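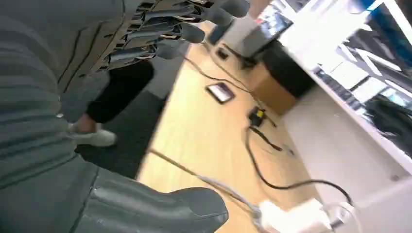
Dark grey mat on pale boards.

How to freshen up a pale wooden floor

By Pramila Bhatt | May
156 shares | 2 comments

I love a light floor! It makes even a poky room feel awake, and cleaning one properly takes a single Saturday morning. These steps are for sealed or varnished boards. Oiled and waxed ones need their own soap.

Lift the mats first and shake them outside. Grit hides underneath and scratches the finish every time someone walks over it. Vacuum with the soft brush head, going along the boards, then do the edges again with the narrow nozzle (so satisfying).

Mix a small squirt of floor cleaner into two litres of warm water. Wring your mop until it stops dripping, then wring it again. Work backwards towards the door, following the planks, and dry each strip with an old towel as you go.

Scuffs usually rub off with a clean tennis ball. Try it, it's brilliant!

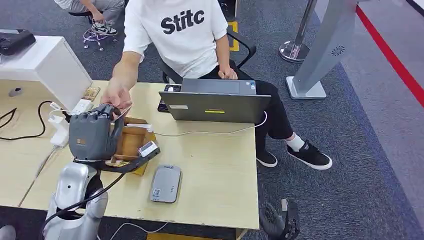
Light wood at table height.

Sealed tables can have the same treatment with a well-wrung cloth. Wipe with the grain, buff dry, and stick fresh felt pads under the chair legs while you're down there. Leave the mats up until the boards feel completely dry.

Back to top | © Pramila Bhatt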